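Preguntas frecuentes – Sesiones de demostración con dos brazos

¿Qué es una sesión de demostración?
Una persona realiza una tarea con los brazos y el sistema guarda los movimientos junto con el vídeo. Con ese material se entrena después el modelo que repetirá la tarea por su cuenta. En Witport grabamos sobre todo tareas de mesa: coger, dejar, girar, pasar un objeto de una pinza a la otra.

¿Hace falta saber programar?
No. Quien maneja los brazos solo necesita la formación inicial, que dura una mañana e imparte Sevim Dursun en la sala de Ferkside.

¿Qué diferencia hay entre guiar a mano y teleoperar?
En el guiado a mano se sujeta el brazo y se lleva hasta el objeto. Es fácil de aprender, pero las manos del operador salen en el vídeo. En la teleoperación se mueven dos mandos y los brazos copian el gesto a distancia. Para las tareas con dos brazos usamos siempre teleoperación.

¿Cuántas demostraciones se graban por tarea?
Lo habitual son unas 40 por cada tarea sencilla. El proyecto Pradevier, que combina varios objetos, llegó a 192.

¿Qué pasa si se me cae un objeto?
Si puede recogerlo con la pinza, siga grabando. Los intentos corregidos también sirven – a veces más que los limpios. Si el objeto ha salido del alcance, pulse parada, vuelva a la posición inicial y marque el episodio como incompleto.

¿Puedo meter las manos en la mesa para recolocar algo?
Solo con la grabación detenida y los brazos en pausa. Espere la confirmación en pantalla antes de acercarse.

¿A qué velocidad hay que moverse?
A una velocidad constante y algo más lenta que la natural. Evite las paradas largas en mitad del gesto, que el modelo aprende como parte de la tarea.

¿Cuánto dura un turno?
Los turnos son de 2 horas, con descanso intermedio. Los miércoles no hay grabación por la tarde; se reserva para calibrar.

¿Se pueden pedir los datos grabados?
Sí. Los entregamos en el formato de Tôn, con los episodios incompletos en carpeta aparte. Indique en la solicitud si los quiere también.

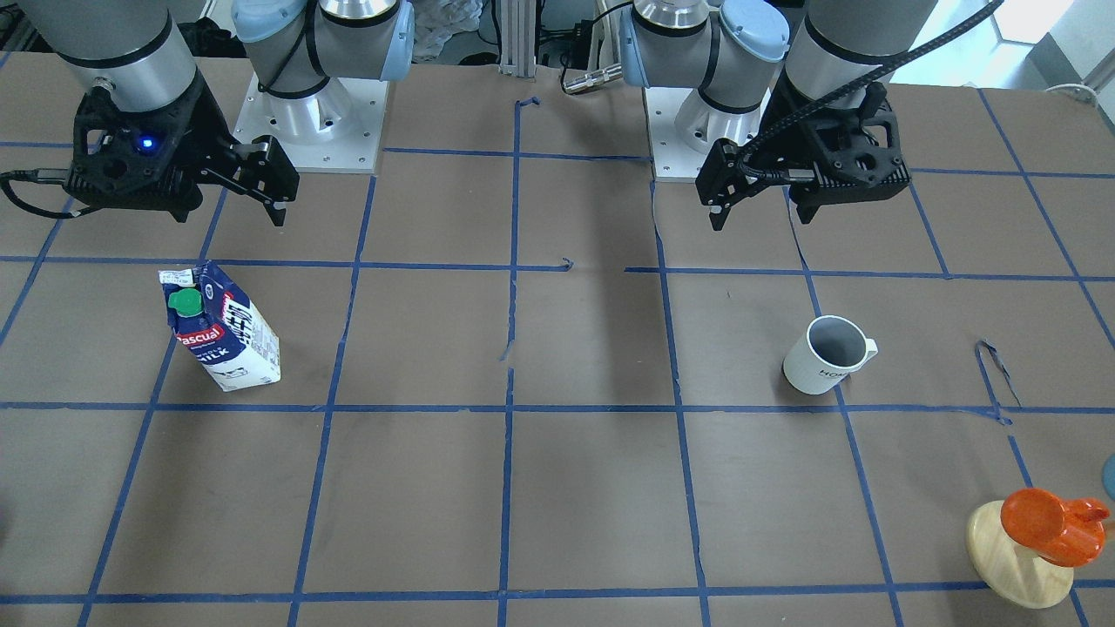

Categoría: Preparación de la mesa

¿Para qué sirve la cinta azul?
Divide el papel en casillas. Antes de cada episodio, la pantalla indica en qué casilla va cada objeto, y así las posiciones varían de forma controlada. Las líneas no tienen que quedar perfectas.

¿Qué objetos se utilizan?
Cosas corrientes, como un cartón de leche, una taza blanca con asa o un juguete de madera. Si quiere proponer otros, envíenos las medidas y el peso.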